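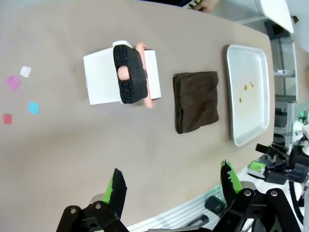

Edge work on a figure skate depends on the hollow, the concave groove ground along the bottom of the blade. A smaller radius cuts a deeper groove and grips harder; a larger one glides longer. I had been skating on the same hollow for two seasons and moved to a shallower one this September, on the advice of Cherry Mae Lumanlan, who sharpens at the Grordale rink. I keep the small stuff for skate care in a row on a long beige table, more or less like the loose row of things on the tabletop in the photo, and the notebook goes at the end of it. The notebook is where the numbers below come from.

First session on the new hollow: back outside edges slid on entry, three turns were quieter, spins traveled. Second session: the slide was gone on the left foot and still there on the right. I checked the right blade with a straightedge and the edges were level, so that one is me.

I log laps and turns per season. The total stood at 2,624 three turns before the change and stands at 2,687 now. Of those added since, 26 were bad enough to put a free foot down. Most of the 26 were right back inside, a turn I have never liked.
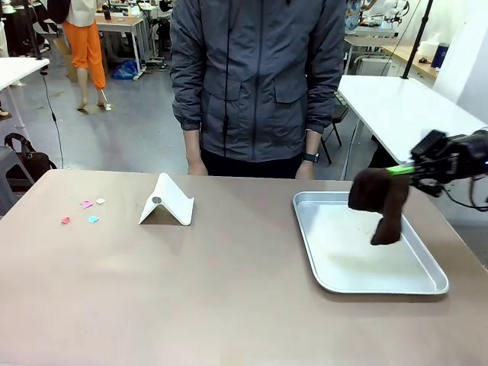

Drying matters more than people at my rink seem to think. Rust starts at the edge, where the steel is thinnest, and a rusty edge feels exactly like a dull one. I wipe each blade twice — once at the boards, once at home after the skates have warmed up and condensation has formed. A soft, fuzzy dark brown cloth like the one hanging over the metal tray would do fine for the second wipe. Mine is older and gets washed without fabric softener. Soakers go on after that, never hard guards.

Next sharpening is in two weeks. Same hollow.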